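## 4. Ouvrir le boîtier et remplacer la pile de la carte mère

Cette section concerne les postes de bureau Clirkum reconditionnés à l'atelier. Elle suppose que la sauvegarde des données est déjà faite (voir section 2).

1. Éteignez l'ordinateur depuis le système, puis débranchez le cordon d'alimentation.
2. Maintenez le bouton de mise en marche enfoncé 12 secondes pour décharger l'alimentation.
3. Couchez le boîtier sur un plan de travail stable, panneau amovible vers le haut.
4. Retirez les vis du panneau et rangez-les dans une coupelle.
5. Faites glisser le panneau vers l'arrière et soulevez-le.

> **Attention :** touchez une partie métallique nue du châssis avant de mettre la main à l'intérieur. Tenez toujours les cartes par la tranche.

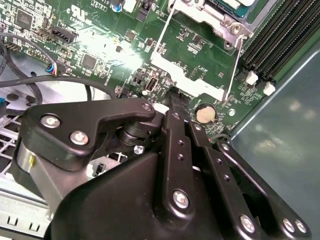

6. Dépoussiérez l'intérieur à l'air sec, par brèves impulsions. N'utilisez ni chiffon ni aspirateur domestique.
7. Relevez les références imprimées sur la carte mère et reportez-les sur la fiche du poste.

**Remarque.** Les sérigraphies se lisent mal sous une lampe placée à la verticale. Orientez l'éclairage de côté.

### 4.1 Remplacer la pile

Effectuez ce remplacement si l'horloge se dérègle après chaque coupure de courant. 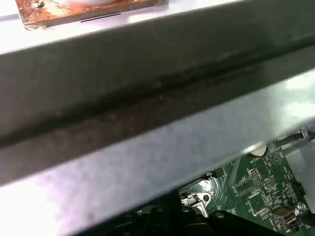

La pile de sauvegarde conserve l'heure et les réglages de démarrage. Ne la cherchez pas à tâtons : les bords de tôle peuvent couper. Sur ce modèle, c'est une pile bouton ronde, à l'ombre du bord du panneau de tôle argenté, avec la mention « BATTERY » imprimée juste à côté sur le circuit vert.

1. Notez le sens de la pile en place.
2. Écartez le clip de retenue avec un outil en plastique et sortez la pile.
3. Insérez la pile neuve dans le même sens, sans toucher ses deux faces à la fois.
4. Refermez le boîtier, rebranchez le cordon et réglez la date au premier démarrage.

> **Attention :** gardez les piles bouton hors de portée des enfants. Déposez les piles usagées dans le bac de collecte.

Si l'heure se perd encore, transmettez le poste à Zahira Ismail avec sa fiche.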